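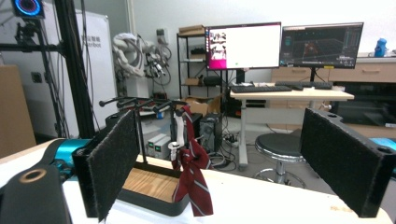 *The Cloletti table-top tie rack in black, with one striped tie*

# Cloletti Table-Top Tie Rack

Ties are long, thin and slippery, and they have never liked living in drawers. Left to themselves they form a nest. You go in for the navy one and come out with four, one of which you last wore to an interview for a job you didn't get.

The Cloletti is a small standing rack for people who own a modest number of ties and would like to see them. It sits on a table, a chest of drawers or a deep shelf. No drilling, no rail inside the wardrobe door that falls off in January.

## What you get

A black metal rack with a row of pegs sticking out sideways, each finished with a small round knob. The knobs are the clever bit, in so far as a tie rack has one. Silk slides off a plain peg at the first slam of a door, and a knob gives it something to think about.

The rack stands on a rectangular black frame with a light wooden board set into it. The grain shows, and no two boards match, so please don't send yours back because it looks different from your brother's. The board also makes a decent place to drop cufflinks, collar stiffeners and the coins you keep meaning to take to the bank.

Ties are not included. The dark red one with the thin white and grey diagonal stripes belongs to our Stamau range and is sold separately, to those who feel they have the shirts for it.

## Details

| | |
|---|---|
| Order code | 371 |
| Colour | Black, with light wood board |
| Rack | Metal |
| Base | Black frame, wooden board |
| Assembly | 3 screws, key supplied |
| Price | £18 |
| Delivery | £3, or free with any Chiriac shirt |

## Putting it together

Lay the base upside down on a towel, line up the upright and put the screws in loosely. Turn it the right way up, see that it stands straight, then tighten. The key is tiny and will be lost by the weekend, so tighten them properly the first time.

## Living with it

Hang the tie folded over the peg with the wide end towards you. Undo the knot first. We know it took you ages to get it right, and we know you'd like to keep it for next time, but the creases never quite come out.

Heavy wool ties do best close to the upright. Knitted ties shouldn't be hung at all, on this or anything else, unless you want them to reach your knees. Roll them up and stand them on the board.

Dust the metal with a dry cloth. Wipe the wood with a barely damp one and keep it off the bathroom windowsill.

## Questions we get

**Will it take scarves?** Light ones. A big winter scarf will hide the whole thing and possibly pull it over.

**Belts?** By the buckle, if the buckle fits over the knob. Most do.

**Is there a white one?** There was. It sold to 11 people, all of them very pleased, and we've stopped making it.

**Can I return it?** Yes, within 18 days, with the screws. Send it to Clindgate Home and Wardrobe using the label in the box.

*Page last updated 21 December 2019. Orders placed now will be sent out in January.*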